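4.2 Is a plate with something on it a full plate?

Work on table setting and clearing usually sorts dishes into two classes, empty and in use, and treats the line between them as obvious. Charpentier and Ellery took this view in their study of shared lunchrooms, and most later coding schemes have copied it. We doubt that the line holds up once the dish carries something other than food. Of the 3,709 table records in the Narkton set, 419 show a plate with a non-food item on it, and the original coders marked nearly all of these as "in use" without saying what the use was.

Figure 3 is a fair case. The plate is a round teal-green one with raised rings, standing on a bare stretch of white tabletop, and the item on it is a small white box.
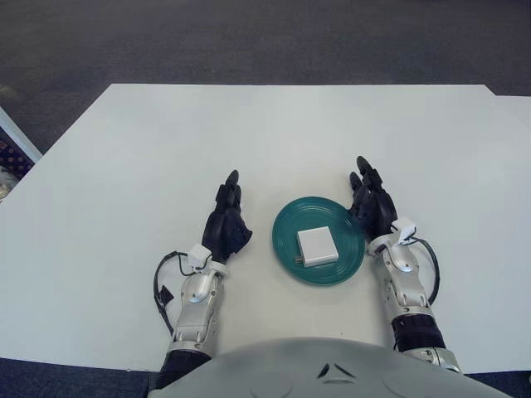 Figure 3a. Ribbed teal-green plate holding a small white box, left of center.

Under the Narkton rules this plate is in use and should be left alone when the table is cleared. Under the Langlois rules, which ask only whether there is food, it is empty and may be taken away, box and all. Neither answer is convincing. A person clearing up would probably lift the box off first, but "probably" is our guess, and the records give us no way to test it. Phan and Magalhães argue that a plate used this way becomes a tray. That may be so, but their evidence is a set of interviews in which people were asked what they would call the dish, and what people call a dish is weak evidence for how they treat it.

The comparison case looks simpler.

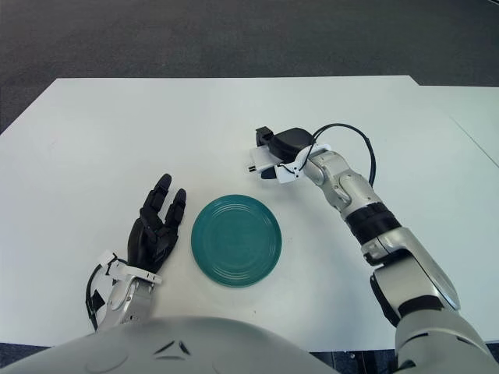
Figure 3b. Teal-green plate with nothing on it, on the same white table.

All of our coders marked this plate as empty. We are less sure than they were that this settles much. An empty plate on a table may be waiting for a meal or waiting to be put away, and a single picture cannot tell the two apart. Đinh's suggestion that position decides the matter (a plate near the middle is "set out," a plate near an edge is "left over") did poorly on the 1,586 records where we tried it. It did worst on large tables with no chairs in view, where there was no seat to measure from.

We therefore keep the two classes for the counts in Section 5, with non-food items listed apart, and make no claim about what either kind of plate was for. Readers who want the tray reading can recover it from the item column.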